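Glare, Grain and Getting It Wrong: Lighting a Shared Student Kitchen
Project report, Interior Environments, second year
Group members: Hazel Ruiz-Ortega (writing this), Fiifi Darko, Songül Eren

Why we picked the kitchen

Our brief was to choose a room that people complain about and improve the lighting without touching the wiring in the ceiling. We had a few options, but the kitchen on the ground floor of our share house in Prundatton won pretty quickly, mainly because Fiifi cooks in it every night and had a lot to say. It's a long, narrow room with one ceiling fitting in the middle and a window at the far end that faces the neighbour's fence. If you stand at the bench to chop anything, your own body blocks the light. I've lived with it for two years and had sort of stopped noticing, so it was a bit embarrassing how bad the readings were.

What we measured first

We borrowed a light meter from the tech store (thanks to Yiğit Karabulut for letting us keep it an extra night) and took readings after dark with the blind down, so daylight wouldn't muddle things. We laid masking tape along the bench and took a reading at each mark, once with nobody near it and once with one of us standing where you'd normally stand to cook.

With the bench clear, the chopping area read 186 lux, and I thought that sounded fine. Then Songül stood in front of it and it fell to 100. The corner beside the fridge was the worst spot in the room, and that's where the kettle lives, so everybody's been pouring boiling water in the gloom. The sink did better than any of us guessed, thanks to the white tiles behind it throwing some light back.

We also asked our housemates to mark on a floor plan where they found it hard to see. The marks matched the meter nearly everywhere, except that two people marked the stove, which had decent numbers. When we went and looked, the problem there was glare off the steel splashback. I wish we'd thought about glare from the start, as the meter tells you nothing about it.

Option one: a brighter globe

This was the cheap fix and we felt we had to rule it out properly. We swapped the ceiling globe for the brightest one the fitting was rated for. The floor looked fantastic! The bench improved a little, but the shadows were just as hard as before and the splashback got worse. Fiifi described it as cooking in a servo. We put the old one back the next morning.

Option two: strips under the cupboards

Next we tried LED strips under the overhead cupboards. We used a plug-in kit from Pornier, a small lighting shop near campus, where Javiera Núñez was very patient with our questions and lent us a second kit in a warmer colour to compare. The kit sticks on, so our landlord was happy enough.

Our first go was a flop. We stuck the strip along the back, right against the wall, and you could see every single diode reflected in the benchtop as a row of bright dots. Moving it to the front edge of the cupboard, tucked behind the lip and angled back, fixed most of that. It took three tries to get it straight (peeling it off weakens the adhesive, so buy extra clips if you're doing this at home).

After the move, the chopping area stayed bright with a person standing there, and the kettle corner was finally usable. We preferred the warmer strip at night, but Songül pointed out it made it harder to tell whether chicken was cooked through, so we settled on the neutral one.

A note on surfaces

I took this part on myself and got a bit carried away. Shiny and textured finishes do odd things under a low, angled light. A surface that looks flat and dull under a ceiling globe can show every ridge once the light skims across it, and you also see scratches you never knew about. We tested sample boards under a desk lamp, raising it a bit at a time up to a 20 cm height. Matt boards barely changed. Embossed ones with any sheen got streaky at the low settings, and the streaks shifted whenever you moved your head. If I did the project again I'd test the actual benchtop this way before buying a thing.

What we'd change

Our trial ran for 12 nights, and I'd have liked longer, especially through winter when the room's dark by dinner time. We should've taken photos of the splashback before and after from the same spot, and we didn't, so the glare section rests on people's opinions. We also never sorted the switch. It's still an inline one that hangs beside the toaster, and Fiifi has plans for a sensor that may or may not happen.

The strips are staying up for now. The tape marks are still on the bench too, and I've promised to get them off before the next inspection.
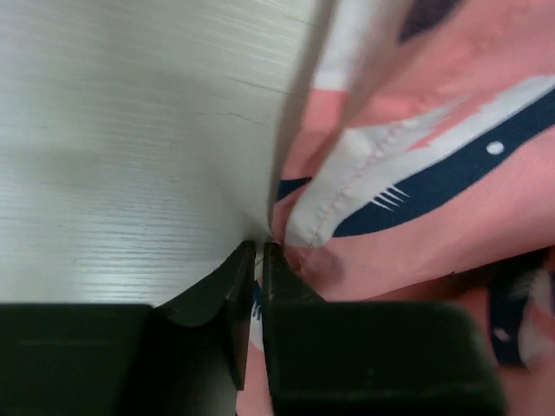
Reflected light on a pale, embossed wood-grain surface, beside pink sea-creature fabric.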